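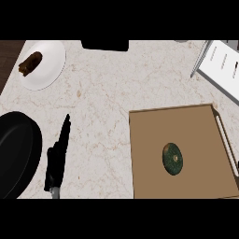
How many runs does a group need before it can report a success rate?
Each group needs 19 runs per task with the same policy file and the same settings. Fewer than that and the rate goes in the report as "preliminary," with the count written next to it.

Robot Manipulation in Simulation
Handout 8 – Kitchen counter tasks
Posted 2020-11-26

Readings and setup

Read the Skedevell user guide up to the section on contact settings before lab. If your group is still on the old build, update first. The counter scenes will load in the old build but the objects slide when the gripper touches them, and your results won't match anyone else's.

Skedevell is the simulator. Skoler is the logging tool that sits on top of it. You start Skoler first, then Skedevell. If you do it the other way the run will look normal and no log will be saved.

What is in the scenes

Every counter scene has a marble top and a mix of kitchen and desk items. Dishes and a pan share the counter with paper, a pen and a cardboard box. The items that matter for your task are listed in the task file. Everything else is clutter, and the policy has to leave it alone. Moving a clutter item more than a small nudge counts as a failure even if the target ends up in the right place.

The marble texture is there on purpose. Last term several groups trained on a plain gray counter and their detectors then marked the veins as objects. Train with the textures on.

The view

The policy gets the view from above the counter, with black bars at the top and bottom. Crop the bars before you resize. A few groups resized first and then wondered why their positions were off.

Objects are often only partly in view. A pan may show one side and nothing else. Don't throw these cases out of your training set. Your detector should still report them, with a lower confidence if needed.

Dark objects near the gripper are the hardest case. The gripper is black, and so are some of the pans. Check your masks by eye for at least a few runs before you trust the numbers.

Training data

The shared set has 748 episodes. Use 700 for training and hold out the rest. The split file is in the Drurner folder on the course drive. Do not make your own split – we compare groups on the held-out part.

What to turn in

One report per group, nearly 8 pages with figures. Include the success rate for each task, the run count, and a table of failures sorted by cause (missed grasp, dropped object, clutter moved, time out). Attach the Skoler logs as one zip file.

Reports go in the Edwards lab drop box before the next lab. Late reports lose one grade step. Final demos are in April, and the sign-up sheet will be posted on the course page.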